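Sobre a Piritz

A Piritz é uma escola de línguas com sede em Grerkville, no segundo andar de um prédio que já foi armazém de sementes, depois salão de bilhar e, durante um período de que os vizinhos ainda se queixam, academia de sapateado. Ensinamos português, japonês, inglês e espanhol a adultos. Não ensinamos crianças. Já tentámos, e o piano ficou com as marcas.

O nome não quer dizer nada. Foi escolhido à pressa, numa repartição, quando a funcionária informou que o nome pretendido, Ikeda, já estava ocupado por uma loja de persianas. Perguntam-nos muitas vezes se é alemão. Uma aluna garantiu que em húngaro é quase uma palavra feia, e preferimos não confirmar.

Como começou

A escola foi fundada por Natsumi Wada, que chegou a Grerkville para passar um inverno a traduzir manuais de máquinas de costura e ficou por causa do preço das rendas, que entretanto subiram. As primeiras aulas foram dadas à mesa da cozinha dela, a 12 alunos que cabiam mal e que traziam as próprias cadeiras. Três dessas cadeiras continuam na Sala B. Quem chega atrasado senta-se nelas.

Durante os primeiros anos não houve manual. Natsumi escrevia os exercícios à mão na véspera, fotocopiava-os na papelaria e recolhia-os no fim da aula para os voltar a usar com a turma seguinte, já com as respostas do colega anterior mal apagadas. Há quem diga que aprendeu mais com as respostas erradas do antecessor do que com a matéria. Hoje usamos uma apostila própria de 297 páginas, que vai na quarta edição e contém, segundo a última errata, uma errata.

O que ensinamos, e como

As turmas são pequenas e duram um semestre. Há três níveis: principiante, intermédio e o que chamamos de «conversação», onde se descobre que o intermédio tinha sido generoso. O teste de colocação demora meia hora e é feito à secretária, de preferência antes de assinar a ficha de inscrição.

Acreditamos no erro em voz alta. O aluno que só fala quando tem a certeza acaba por dizer duas frases por período, ambas sobre o tempo. Por isso as aulas começam com dez minutos em que é proibido corrigir seja quem for, incluindo o professor. O conjuntivo sai muito maltratado desses dez minutos, mas tem aguentado.

Não prometemos fluência em seis semanas. Houve uma época em que a concorrência prometia, e nós respondemos com um cartaz que dizia «Vai demorar». Foi a campanha menos eficaz da nossa história e também aquela de que mais gostamos. O cartaz está na entrada, atrás do bengaleiro, e só se vê no verão.

O vocabulário aprende-se com coisas do dia a dia, porque um adulto que sabe dizer «sustentabilidade» e não sabe pedir uma tesoura emprestada fica com poucos amigos no escritório. As cores vêm logo na primeira unidade, os utensílios e as bebidas na terceira, e os verbos de pegar, segurar e largar espalham-se por todo o semestre.

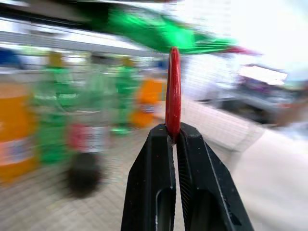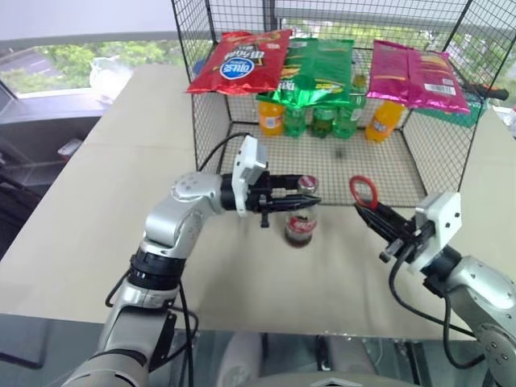 Quem somos

Somos sete professores, uma secretária e um contabilista que vem em dezembro e sai sempre mais calado do que entrou. Todos os professores ensinam a língua em que sonham ou, no caso do espanhol, a língua em que discutem ao telefone. Exigimos formação pedagógica e alguma paciência; a segunda é mais difícil de comprovar em entrevista.

Natsumi continua a dar a turma de japonês para principiantes, ao fim da tarde. Diz que é a única em que ainda a surpreendem. Também trata da rega das plantas da entrada, com resultados que convidamos os visitantes a não comentar.

Desde a fundação passaram pela escola 657 alunos. Alguns fizeram um semestre e nunca mais deram notícias, outros casaram entre si, e um deles repete o nível intermédio de espanhol por gosto, vai na quinta vez e tem desconto.

A biblioteca

Temos uma biblioteca de 2.620 volumes, herdada em boa parte da Drasent, uma editora local que fechou e nos deixou o fundo do armazém com a condição de o irmos buscar. Fomos, num fim de semana, sem elevador. Predominam os romances policiais, os dicionários técnicos e um tratado sobre apicultura em onze tomos, do qual falta o quarto. Se alguém o tiver, agradecemos.

Os alunos podem levar dois livros de cada vez, por três semanas. Não cobramos multas. Escrevemos o nome dos atrasados num quadro à entrada, na língua que estão a estudar, e temos obtido devoluções rápidas, sobretudo dos que já percebem o adjetivo que vem a seguir.

Visitas e inscrições

A secretaria funciona à tarde e a porta da rua empurra-se com força, apesar de dizer «puxe». É possível assistir a uma aula antes de decidir; basta avisar de véspera e aceitar que vão fazer-lhe perguntas. As inscrições para o próximo semestre abrem a 5 de abril de 2025 e fecham quando acabarem as cadeiras, contando com as da Sala B.

O pagamento pode ser feito por mês ou por semestre. Quem paga o semestre inteiro recebe a apostila sem custo adicional e a errata em folha solta. O estacionamento nas traseiras é da padaria, que fecha os olhos depois das seis a quem lhe comprar pão.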